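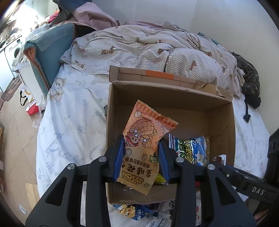

Página 4-11

4.3 Registro de demostraciones con la pinza manual

Esta sección describe la toma de demostraciones de recogida y colocación con la pinza manual y su envío al entorno de entrenamiento Flamumer. Se supone que la calibración de la sección 4.2 está completa y que el operador conoce los códigos de estado del apéndice B.

4.3.1 Preparación del puesto

1. Coloque la caja de cartón abierta sobre una superficie estable. Se admiten superficies blandas (cama, sofá) siempre que la caja no se desplace al rozarla con los dedos.

2. Pliegue las solapas hacia fuera. Una solapa levantada puede ocultar el borde de la caja a la cámara.

3. Distribuya los envases dentro y alrededor de la caja. Mezcle tamaños, colores y orientaciones. No los alinee.

4. No retire los objetos habituales de la vivienda. El conjunto Mirirdale requiere fondos domésticos sin ordenar.

5. Compruebe que las dos almohadillas estriadas están limpias y bien asentadas en sus soportes.

NOTA: Los envases con impresión en varios idiomas o con el texto invertido respecto a la cámara son válidos. El orientador de etiquetas no interviene en esta tarea.

4.3.2 Toma de una demostración

1. Sujete la pinza por la empuñadura y sitúela sobre la caja con los dedos abiertos.

2. Inicie el registro. Mantenga la pinza inmóvil hasta que el indicador quede fijo.

3. Aproxime los dedos al envase elegido. En las bolsas de aperitivos, apoye una almohadilla en cada borde lateral, por debajo del cierre superior.

4. Cierre hasta que el envase quede sujeto. No apriete más: la deformación excesiva de la bolsa se registra como fuerza de agarre y el modelo la reproduce.

5. Eleve el envase en línea recta hasta superar el borde de la caja. Se acepta una inclinación lateral si el envase no gira entre las almohadillas.

6. Desplácelo al punto de destino y abra los dedos sin sacudir la muñeca.

7. Retire la pinza a la posición inicial y detenga el registro.

PRECAUCIÓN: No introduzca la mano libre entre los dedos de la pinza ni entre las barras de los brazos. Existe riesgo de atrapamiento en los pivotes.

PRECAUCIÓN: No corrija la posición de un envase con la mano durante el registro. Si un envase cae, detenga la toma y márquela con el código 356.

4.3.3 Criterios de aceptación

Una demostración contiene un solo agarre y una sola colocación. Las tomas con dos intentos de agarre se conservan en una carpeta aparte y no se incluyen en el lote principal.

El lote mínimo para el ajuste inicial es de 670 demostraciones. Para la evaluación con envases no vistos se requieren 2.000, y para la versión bimanual, 4.000 (véase 4.5).

Las bolsas brillantes o transparentes pueden producir pérdidas momentáneas de seguimiento. Si el indicador parpadea más de una vez en la misma toma, repítala con otra orientación de la muñeca.

4.3.4 Envío del lote

1. Conecte la pinza al equipo de descarga y espere la verificación de integridad.

2. Asigne el identificador de operador y el de vivienda.

3. Seleccione la tarea "caja-envases" y confirme el envío.

NOTA: La interrupción de la descarga no borra los datos de la pinza. Reanude desde el paso 1.

Revisión técnica: Birutė Tamošiūnaitė, Edgars Jankauskaitė. 31 mar 2024.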